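Print this page
E-mail this page

Notebook, garment folding, bedroom bench
Entry for July, started 9:15 a.m.
Initials: A.M. Copy to Zuzanna Nowicki

Purpose of today's work is to settle the fold order for knitwear before the Szulc storage guide goes to layout. Shirts and trousers are finished and signed off. Knits were left open in the last entry after Zuzanna objected, correctly, that the method written for cotton puts a hard crease across the chest of anything with a pile.

Surface: the large bed, bedspread left on. I had asked for a table, but the guide is meant for people who fold at home, and most of them fold on a bed. The mattress gives under hand pressure, which changes how firmly a fold can be set. All notes below assume a soft surface. They should be rechecked on a hard one before anyone quotes them for the Ledton shelf units.

Test garment: cream sweater, fuzzy face, black hearts. Weight on the kitchen scale, 302 g. Ribbed cuffs. The hearts are useful as reference marks. A sleeve laid at the wrong angle shows up against them at once, where on a plain knit I would need to measure.

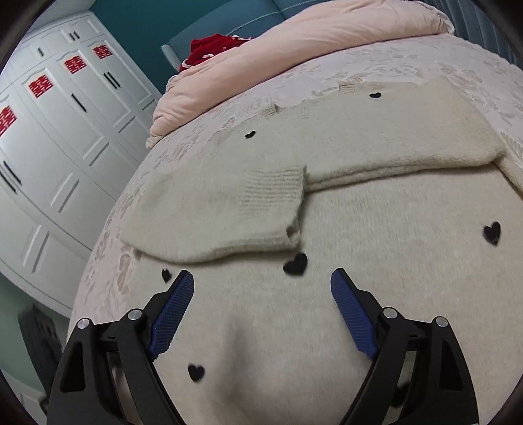 FOLD ORDER, KNITS

1. Lay the garment flat and smooth the body from the center outward with the flat of the hand. Do not pull at the hem. Pulling lengthens the body on one side and the error carries through every later step.

2. Fold one sleeve inward across the chest. Set the cuff down first, then let the rest of the sleeve follow. If the sleeve is placed from the shoulder end, the cuff lands wherever it likes and usually curls.

3. Leave the thick edge of the sleeve rounded. Pressing it down was the mistake in the cotton method. On this knit the pressed edge left a visible line in the pile that was still there 40 minutes after unfolding. The unpressed edge left none that I could find under the desk lamp.

4. Second sleeve, same procedure. Lay it beside the first where the width of the chest allows, otherwise over it. Two cuffs stacked on the same spot make a lump that the rest of the stack will lean on.

5. Bring the sides in to shelf width, then fold the hem toward the neckline. Thirds for a drawer, half for a shelf.

Step 5 is still provisional. Amândio's template (mine, the gray card one) is cut for shirts and is too narrow for this. Need a wider card. Plemix board would do, there is an offcut behind the door.

Timing: 15 runs, one person, start from sweater spread flat, stop when the final fold is down. Early runs were slow and I have not averaged them in with the rest. The delay was nearly always in step 2, getting the cuff opening to lie square. Runs where I corrected the cuff after the sleeve was already down took longer than runs where I lifted the whole sleeve and placed it again. The guide should say so plainly: lift and replace, do not adjust.

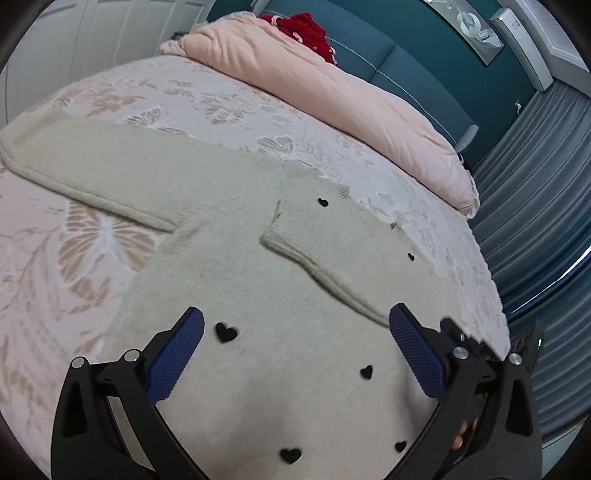

The neckline needs its own line in the guide. Ribbing at the neck and shoulder is stiffer than the body and tends to lift when a sleeve is drawn across. Zuzanna suggests holding the shoulder with the free hand while the sleeve goes over. Tried it on the last few runs. It works, but the holding hand wants to press, and then we are back to a crease. Fingertips only, near the seam.

The asymmetric state, one sleeve in and one still out, is also where most people will stop to check their work. It is a good place for it. The underarm on the open side should lie flat. If it bunches, the body has been dragged toward the folded side and step 1 has to be repeated.

On the patterned bedspread: a busy print makes it harder to see whether the garment edge is straight, particularly with a pale knit over a pale ground. For the printed guide I would prefer a plain cover. For practice it does not matter.

Pile direction: brushed downward before each run, by hand. I did not use the Nalel brush, as it raises loose fiber and I wanted the same surface for every run.

OPEN ITEMS

- Cut wider template, 2 sizes, drawer and shelf. (A.M.)
- Repeat steps 2 to 4 on a hard table, same sweater. (Z.N.)
- Try a heavier knit. The thick ridge at the sleeve may not be tolerable in a drawer if the yarn is bulky.
- Wording for "do not press." Zuzanna thinks readers will read it as "be gentle" and press anyway. Possibly "let go of the edge."
- Cardigans: buttoned or open before folding? Not tested.

Stopped 12:40 p.m. Sweater left folded on the shelf overnight, half fold, nothing on top of it. Check for lines in the morning before brushing.

E-mail this page
Print this page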